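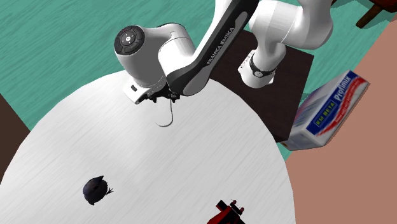
Simulator runs paused after gripper fault

The tabletop tasks in our simulator have been switched off while we sort out a fault in the way the gripper reports contact. If you have been waiting for results from the pick and place set, this is why nothing has come through. The rest of the simulator is still open and can be booked as normal.

The fault was found by Kha Giáp while checking a batch of 680 runs made for the Nirach work. The scores looked good, a little better than the month before, and the batch would probably have been passed on without much fuss. Kha was looking for something else, a slow drift in the elbow joint, and had the force readings open next to the scores. In 25 of the runs the arm had pressed its fingers straight into the table top and carried on pressing. The force went up to the limit and stayed there until the time ran out. Every one of those runs was marked as safe.

The arm in the simulator is a model of the Franka Emika, working over a round white table with small objects to pick up, such as the bird figurine. Small objects are where the trouble shows. To get hold of something that low, the fingers have to come down very close to the surface, and a small error in height is enough to put them into it. With taller things the arm stops well clear and the fault never appears, so the older tests all passed.

The cause was in the contact filter. When the fingers close on an object, the simulator should ignore the force between the fingers and that object, as otherwise every successful grip would count as a collision. The table was on the same list of things to ignore. It was put there in an update to the scene files, when several rooms were merged into one set and the furniture and the loose objects were given the same label. The safety stop reads the filtered forces and not the raw ones. As far as the stop was concerned, the table was something the gripper was allowed to squeeze.

No real arm has been damaged and no one has been hurt. One controller trained on the faulty scenes had already been copied to the test cell at Cindville, where it was due to run on hardware in September. It has been removed. The cell has its own force limit, set separately, and that should have stopped the arm, but we would not want to rely on it for a controller that has learned there is no cost to pushing on a table.

What has been done so far

The label has been split, so furniture and loose objects are now kept apart in all the merged rooms. The safety stop has been moved to the raw forces, with the grip handled by a separate check. Hoàng wrote the new check and it is being tested now. It is slower than the old one – a full run takes 15 seconds longer – and we will live with that for the time being.

The bad runs have been marked in the store but not deleted. Please leave them where they are, as we want them for testing the fix. The scores for the whole batch have been withdrawn, including the runs that look fine, until they have been worked out again from the raw readings.

Cables are a separate matter that came up during the same check. Contact between a hanging cable and the table is not counted at all in the present scenes, and never has been. That is a known gap and the fix described here does not close it. Anyone studying cable wear or snagging should not use these scenes for it.

What we need from you

If you trained anything on the merged rooms, check the version number in your scene file. Versions before 3 have the fault. Please don't edit the labels by hand, as two people have tried this and both ended up with a scene where the arm stops as soon as it touches anything at all. Fetch the new files once they are out.

If you sent a controller to another site, let that site know directly and ask them to hold it. Stekari has been told about the two we shared with them and has put both on hold.

The tabletop tasks will be switched back on when the new check has gone through the marked runs and stopped the arm in each of them. We will post a note on the bookings page when that happens. Bookings already made for the tabletop tasks have been kept and will be moved back in the same order. Questions about a particular run should go to Kha, with the run number in the subject line.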